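Julla Robotics Club: Tips for Folding Sessions on a Bed

Tips page kept by the club's laundry folding group. Last changed in December. Send corrections to Raghavendra Thampi, who looks after this page.

Our project this year is teaching a robot to fold clothes by giving it lots of recorded folds done by people. We hold the grippers ourselves, one in each hand, and fold the way we want the robot to fold. Most of what goes wrong has to do with the bed and the cloth, so that is what most of this page covers.

Before you start

Pull the sheet tight and tuck it in on all sides. A wrinkle under a shirt gets picked up with the shirt, and then the whole fold is off. If you can't tuck the sheet, use a fitted mattress cover.

Push the pillows and cushions up against the headboard and leave them there for the whole session. You don't have to take them off the bed. The robot will meet beds with cushions on them, and we want some in the recordings.

Keep finished pieces at one far corner of the bed, always the same one. When they wander into the middle, somebody ends up folding over the top of them.

Charge both grippers the night before. Wipe the finger pads with a damp cloth and let them dry. Lint builds up in the ribs of the pads and the cloth starts to slip. 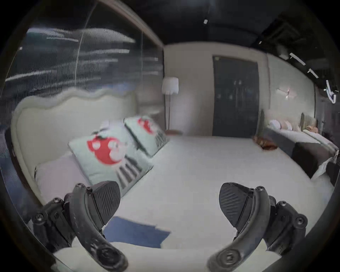 Check the screws on the finger links too. Open and close each gripper ten times before the first recording. If one side drags, back its screws off a quarter turn and try again. The small driver is in the Zerna box with the spare pads.

Picking up the cloth

Start with something plain and medium weight. A cotton T-shirt is good. Thin, silky things slide out of the pads and heavy towels won't bend where you want them to. Save those for later in the term.

Go in low. Open the jaws, bring the tips down until they just touch the sheet, then close. Coming in from high up pinches only the top layer, and the bottom one stays on the bed.

Take hold of both edges before you lift either one. If you lift the left side while the right is still looking for its grip, the cloth twists, and you will spend the rest of the recording untwisting it. Keep your hands level and about as far apart as the cloth is wide.
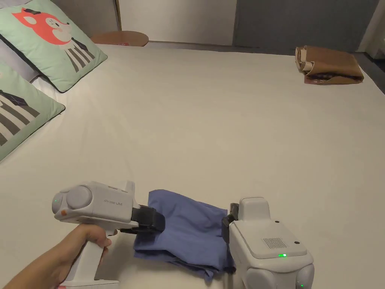

Blue cloth held at both edges, one gripper on each side.

If you drop it, don't stop the recording. Pick it up again with the grippers and carry on. Fixing a drop is something the robot has to learn too. Never use your fingers to help. A recording with a bare hand on the cloth has to be thrown out.

Folding

Fold toward yourself first, then side to side. We tried it the other way at the Retamal meet and kept bumping the two grippers together over the middle.

Smooth with closed jaws. Lay them flat and drag slowly outward from the center. Pressing hard moves the sheet as well as the cloth.

Let go one side at a time. Open the jaws wide, wait a second, then pull straight back. If you lift while the jaws are only half open, the corner comes up with them.

Between folds

Bring the grippers up off the mattress and hold them still for 3 seconds before the next piece. This gives us a clean place to cut.

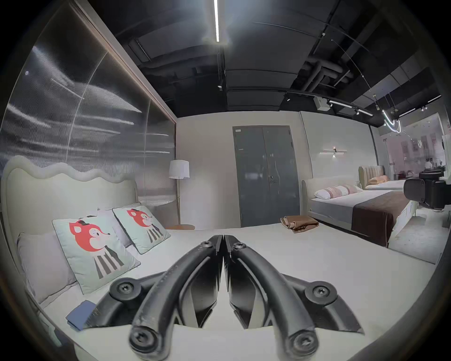

Jaws almost closed, held just over the mattress cover.

Switch people every 24 folds. Wrists get tired before you notice, and tired folds are sloppy. With 2 people taking turns, one folds while the other shakes out the next piece and keeps the log.

The log

Write down the type of cloth, who folded, and whether anything was dropped. Use the paper sheet and copy it over afterward. The Hinside team types theirs in as they go, and they say it works for them, but we lost half an evening to a dead laptop that way.

Our goal is 3000 good folds before the spring competition. A messy fold that ends up flat counts as good. A neat one where the start was missed does not.

Packing up

Grippers go back in their own cases with the jaws closed. Coil the charging leads loosely. Fold the practice clothes by hand, put the ones with loose threads in the mending bag, and put the bed back the way you found it. Bring the log sheets to the next meeting or leave them in the tray by the door.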